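Spent most of October going through every cord in the house. Long thread, mostly so I have it written down.

Background: we moved to Orkbridge two years ago and the cords came in three boxes marked CORDS. I never unpacked them. I just bought new ones when I needed one.

What got me started was the electric bill. 1134 kWh for the month, in a two-bedroom house with gas heat. The month before we moved in, the previous owners used 470. They did not have a basement full of my stuff.

The cords were not the problem, obviously. But to find out what was using the power I had to know what was plugged in, and I could not tell. There were four power strips behind the desk and two of them were plugged into each other. Don't do that.

So step one was unplugging everything and laying it out. Do one room at a time. I did the whole first floor on a Monday night and we had no internet until lunch the next day.

Step two, three piles. Cords I know, cords I can figure out, cords I can't. The third pile was the biggest.

For the second pile, read the brick. It will say output, volts and amps. If the volts match and the plug fits and the polarity is the same, it will probably run the thing. If the volts don't match, stop there. I killed a good radio in college this way.

Amps can be higher on the brick than on the device. Not lower. I had this backwards for years until Craig Sutherland set me straight at the hardware store.

Round plugs are the worst. There are so many sizes and they look the same. Buy the cheap gauge with the pegs on it if you have more than a few.

Now the cords themselves. I check each one by running it through my fingers from end to end. Flat spots, stiff spots, anything sticky. Sticky means the jacket is breaking down and it goes in the recycling.

Braided is harder to check than smooth because you can't see a crack under the weave. You have to feel for it. I still like braided for anything that gets moved a lot.
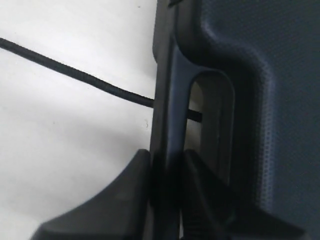

Thin black cable on white.

Most of my failures were in the first inch or two by the plug. The middle of a cord almost never goes bad unless a chair rolls over it or a rabbit gets to it. We have had both.

If the break is right at the plug on a lamp cord, you can cut it back and put on a new plug for a couple of dollars. Check which side is the ribbed side. That one is neutral, and it goes to the wide blade.

If it is a charger cord, toss it. I have tried to fix them and it was never worth the evening.

A few people have asked about brands. I don't have strong feelings. I bought a pack of Sudodura extension cords and they are fine, a little stiff in the cold garage. The Virer strip has the outlets spaced out so the bricks fit side by side. That's the main thing I look for now.

I also bought a Pal plug-in meter. You put it between the wall and the device and it tells you the watts. This was the most useful thing I bought and I should have started with it.

Findings, since that's what people skip to. The old chest freezer in the basement was the worst by a lot. It was running nearly all the time. The gasket had a gap I could put a pencil through.

The dehumidifier was second. It was set to 35 percent for no reason I can remember. I moved it up to 50 and the basement feels the same.

Everything on the desk put together, turned off but still plugged in, was less than I expected. Worth putting on a switched strip, but it was never going to fix the bill.

OK, storage. I used to wrap cords around my hand and elbow. That puts a twist in with every turn and it doesn't come out. Over-under coiling is better. First loop goes the normal way, next loop you turn your wrist so it goes under. It took me a weekend to learn and now I do it without thinking.

Bend matters more than people think. A wide curve is fine for years. A tight one in the same place every day is what breaks the wires inside.

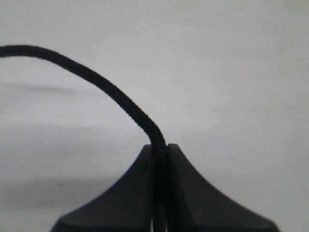 Wide curve on the left, tighter bend farther along.

My rule for the desk is that nothing should be pulled straight. Leave enough slack to slide the thing forward and reach the back of it. If you have to unplug it to dust behind it, it's too short.

Too long is its own problem. I had a 15-foot cord running to a lamp that sits three feet from the outlet. The rest was in a heap under the rug. Please check under your rugs.

Labels: masking tape folded over into a flag, with the name of the device in marker, one at each end. I tried the printed kind and they slid off. The tape has held up so far. If it's a brick, write on the brick too.

Ties: hook-and-loop for anything I will ever touch again. Zip ties only for things that stay put. Snug is enough. If the tie is denting the jacket, it's too tight, so cut it off and start over.

Zip ties come in bags of 300 at our store and I will be leaving them to someone in my will.

On trimming: use flush cutters if you trim them. Scissors leave a sharp stub that will get the back of your hand every time you reach in there.

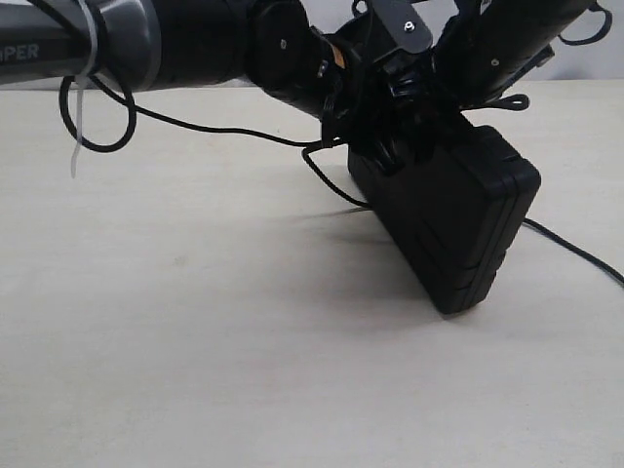

White zip tie with the tail left on, black cable looped underneath.

Where things landed. We kept one box of cords out of three. Each one is in its own freezer bag with the tape flag showing. The county takes the rest at the recycling center, ask for the e-waste bin, they don't put it out front.

The third pile, the mystery pile, is in a bag with a date on it. If no one has asked for any of it in 7 months it goes too. My wife has already rescued one. It was for the hair clippers.

New freezer gasket is ordered. Will post the next bill when it comes in.

Forgot one. Before you recycle a brick, check that the cord doesn't detach from it. A lot of them are the same standard cord, and I nearly threw out four good ones.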